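Sorting notes for the play-food and tableware box, third pass. Previous pass was in July and used the Keane labels, which peeled. Thread, mostly for whoever has to repack this after me.

1/ The full list is 141 lines. 56 of them are tableware, the rest is food, packaging and things that fell into the box from other boxes. Today is only the first tub, the one marked Datcombe.

2/ Method: everything goes out on the white table, nothing stacked except where the item is recorded as a pair. A bowl with food in it is a pair. A bowl in a bowl is laziness and gets separated.

3/ Round things go on or against something flat. The table is close enough to level for cups and not for bottles. Ketchup therefore lives on a plate, on its side, and stays there until it has a line number.
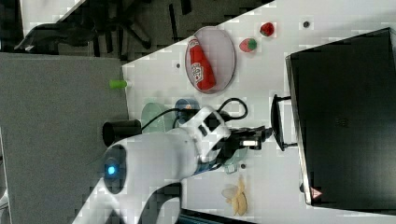 Odair Pacheco: Why is fruit logged one piece at a time? We did ours at Grondatthorpe by bag and it took half the afternoon, and no one has asked for a single strawberry yet.

4/ Fair question. By bag is fine if bags come back complete. Ours don't. Strawberries get entered separately, with a shade note (light red, deep red), so a missing one is a specific missing one. It adds 31 lines to the sheet. I can live with that.

5/ Color names are the weak point of the old list. "Green bowl" appears four times and covers at least three greens. New rule: shape first, then shade, then whether you can see through it. "Bowl, pale green, translucent" is searchable. "Nice green bowl" was an entry.

6/ Small blue bowl and its orange contents stay together as one line. I don't have a confident name for the orange piece, so it is "food, orange, small" until someone finds the leaflet. 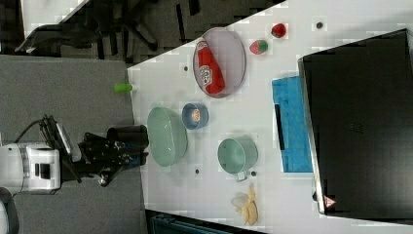 Middle of the table: blue bowl, with the big pale-green basin beside it.

7/ Basin versus bowl: if two hands are needed to carry it, basin. This is my definition and I've written it on the inside of the lid. The old list used "dish" for both, and also for a saucepan.

8/ Saucepans are logged by handle. Short handle, long handle, no handle. Capacity is not recorded. I tried that with the last tub and gave up after an argument over what full means for a toy.

9/ The small bright green cylinder remains unidentified. Candidates are cucumber or the cap from a marker. It is in the sheet as "cylinder, green" with a question mark. If you own a marker with no cap, please say so.

10/ Repacking order: basin, saucepan, plates, bowls, cups, bottle, then fruit. Banana last, along the side. Curved items placed early cost you a layer.
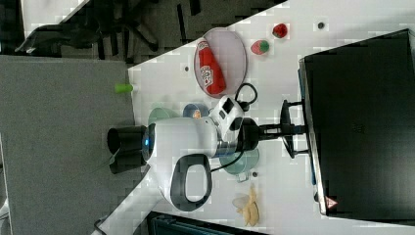 Banana at the lower right, ketchup on its plate.

11/ Labels this time are Okex, the narrow roll. They go on the underside of plates and near the base of bottles. Nothing on fruit, the surface is too small and the numbers would be unreadable anyway.

12/ Time for this tub was around 55 minutes including the sheet. The old estimate on the lid has been crossed out.

13/ Next tub is cutlery. If you borrowed forks from it, return them before I open it, so the line numbers run in order.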